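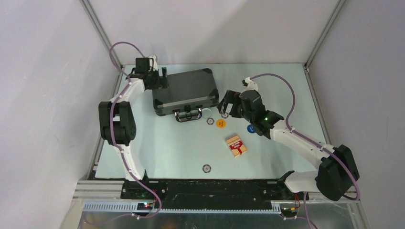

Posted in May by Edgardo Enriquez, Druronon, Castance
Filed under: Work with us / Part time

Wanted: a person who likes packing cases

I pack suitcases for a living. Hard-shell ones mostly, like the dark gray one with the black corners and the silver latches at the top of this page, and I've been doing it long enough that my family won't let me near theirs before a vacation (too slow, too many opinions about socks). Druronon needs a second packer and I get to write the ad, so you're getting it in my words and the office has promised to leave it alone.

What we do is lend out activity kits. A school or a library or a senior center borrows one, it travels to them in a hard case, they have it for a while, and then it comes home to us and has to be made right before it goes out again. Our best known kit is called Nulance. It's a tabletop game with a lot of little pieces, and people get attached to it - we have a library out past the county line that has borrowed it every winter since we started and writes us a letter each time. We also do a map kit, a sorting kit for the younger grades, and a music one that I will warn you about in person.

Last year we sent out some 2508 cases. A lot of those were packed by me, and a lot of the rest by people from the office who would much prefer to be in the office. Hence the job.

What the work is like

A case comes back and lands on the returns shelf. You lay it flat on the table with the handle toward you, undo the latches and see what you've got. Sometimes it's beautiful. Sometimes a second grader has packed it, and I say that with love, because second graders pack better than most of the adults. Everything comes out. The small stuff goes in the middle of the table where it can't roll off, the big stuff goes to the side, and you check it all against the card that lives in the lid pocket.

Then you clean what needs cleaning, swap what needs swapping, and put it all back. There's an order to it. The flat things go down first, then the boxes, then the pouches in the corners, and the card goes in last so it's the first thing anyone sees. After that you close the lid, press along the seam with your palm, and do both latches. If a latch needs force, something is sitting wrong inside and you open it up again. Please don't lean on it! I have glued enough broken box lids to last me until retirement.

I find this very satisfying and I've stopped being embarrassed about it. If you've ever repacked a grocery bag at the end of the checkout because the way it was done bothered you, keep reading.

You'd also be doing:

Loading and unloading the van with me, mornings mostly. Cases aren't huge but they aren't feathers either.

Writing little notes. When a kit goes out with a substitute piece in it we tell the borrower, by hand, in a readable way. My handwriting is terrible so this one would quickly become yours.

Answering the phone when it rings, which will usually be a teacher who has found a game piece under a radiator and wants to know if we're mad. We're not mad. We're never mad. They can drop it in an envelope.

Wiping down the tables at the end of the shift. I like a pale tabletop for sorting, everything shows up on it, and that includes every fingerprint and every crumb of whatever you had at ten o'clock.

Helping me decide about foam. We've been arguing about foam inserts for as long as I've been here. Half the cases have them and half don't. I'm on the side of soft pouches, but I'm open to being talked around by somebody with experience, and I'd love it if that was you.

Who I'd get along with

You don't need to have done this before. I came to it from a shoe store. One of the best packers we ever had was a retired church organist, and the one before her was nineteen and had never had a job at all.

You do need to be OK with small things. Discs, tokens, pegs, cards, pieces that look the same until you turn them over. You'll be picking them up and setting them down for a good part of the day, so if your hands get sore doing that kind of thing, talk to me and we'll see how the work can be split up. There's plenty that doesn't involve tiny pieces and I'm happy to trade. I have a high stool, a low chair, and a table we can raise or lower.

Patience is useful. So is being able to say "I've lost track, I'm starting this one over" without feeling bad about it. I start over all the time. What I can't work with is a person who gets to the end, has a piece left over in their hand, and puts it in their pocket.

Reading English well enough for the cards matters, and a bit of Spanish or Tagalog would be lovely because of who calls us, but it isn't required. A driver's license would help too. If you don't have one, I'll keep doing the driving and you can pick the radio station.

Oh, and tell me if you're allergic to anything. The sorting kits have wool felt in them, and I'd want to set you up away from that table.

Hours and pay

The pay is $30 an hour, from the first hour, training included. You'd be on for three shifts a week. We start at eight and stop at one, and there's a proper break in the middle with coffee that I make and that people say nice things about. If you have kids to collect or a class to get to, the afternoon is all yours. We do get a rush right before school starts in the fall when I might ask if you want more hours. You can say no to that, and people have.

The job runs through the school year to begin with. I would like it to go on after that, and I've told the office so, but I'm not going to promise you something I can't sign.

You'll be paid for a trial morning whether or not we end up working together. On the trial morning I'll give you a returned case, the card and a table, show you one from start to finish, and then get out of your way. I won't stand behind you. I hated that at the shoe store. When you're done we'll open it up together, and I'll tell you what I would have done differently and you can tell me why I'm wrong.

Where we are

3772 Dimaculangan Avenue, Castance. It's the low building behind the tire place, and the door you want is around the side with the ramp. The bus stops across the street. If you drive, park along the fence and leave the loading bay clear, please, even if you're only running in for a minute.

Inside it's one big workroom with shelves down the long wall and a kitchen at the far end. The bathroom is on the same level as everything else. It gets warm in summer and we prop the side door open. In winter I wear a vest, and you might want one too.

How to apply

No cover letter. Really, I'd be reading it on my phone next to the van and it would be wasted on me. What I'd like is a short note with your name, how to reach you, which mornings suit you, and an answer to this: what's the best packed thing you've ever opened? It can be a lunchbox, a toolbox, a moving box your mother labeled, whatever comes to mind. A few lines is plenty. My own answer is a sewing kit that belonged to my aunt, and if you come in for a trial I will probably go on about it.

Drop the note through the side door, or hand it to anyone you see carrying a case, or send it through the contact form on the Druronon page with "packing" in the subject so it comes to me. If writing isn't your thing, call the main number before one and ask for Edgardo. I'll take it down for you.

I'm reading notes as they come in all through May and asking people over for trial mornings as I go, so there's no big deadline to hit. Everybody gets a reply, including the people I can't take on. If you haven't heard from me after a couple of weeks, nudge me - I've probably put your note down on a shelf and packed in front of it.

One more thing for anybody who has borrowed from us and is only here because you saw the name: we're missing a fair few lid cards from the Nulance cases. They're easy to leave on a classroom windowsill. If you've got one, send it home, no questions, and tell your kids thanks for the drawings.

Edgardo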